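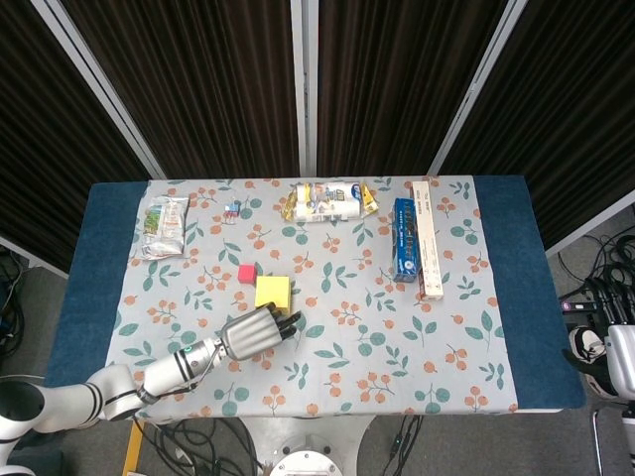 Why Did the Robot Stop?

A robot arm has a motor in each joint. Every motor needs power, and it needs messages from a computer telling it how far to turn. Both travel through cables.

At the Evside workshop, a robot arm was learning to pick up foam cubes. One afternoon in October it froze in the middle of a reach. The hand stayed open and the computer showed a fault.

The people working there pressed the stop button first. A stuck robot can start moving again without warning, so no one should put their fingers near it until it is switched off.

Then they checked the cables. One plug had worked loose, and messages to the wrist were getting lost. The robot is built to stop when that happens — it can't move safely if it doesn't know where its own hand is.

They pushed the plug back in, clipped it down and ran the arm slowly 22 times. It didn't freeze again. Now they check every plug before the robot is turned on.

Word to know
Fault: a problem that keeps a machine from working the way it should.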